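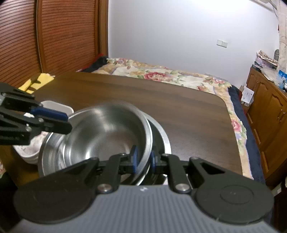

I have a soft spot for steel bowls, and over the years they've rather taken over the kitchen. The good ones came from my aunt Oona Lappalainen, who kept hers nested one inside the other on the dresser at Vernidside, small into large, and couldn't bear to see them stacked in any other order. I've inherited the habit along with the bowls!

We had a big sort-out in February (long overdue, I'm afraid) and every last one came down from the cupboard and on to the table. Brown wood and shiny steel do look lovely together, especially in the morning when the light gets right down inside. It was nearly lunchtime before I'd put anything back, but I did enjoy myself.

The small bowl sits inside the big basin now, which saves a whole shelf. If yours tend to jam together, tip the inner one a little and lift it by the rim, and it should come away without that dreadful screech. I've kept 6 on the low shelf for everyday baking and passed 2 on to my neighbour, who makes far better bread than I do. The pan lids are still in a heap by the back door, so that's tomorrow's job.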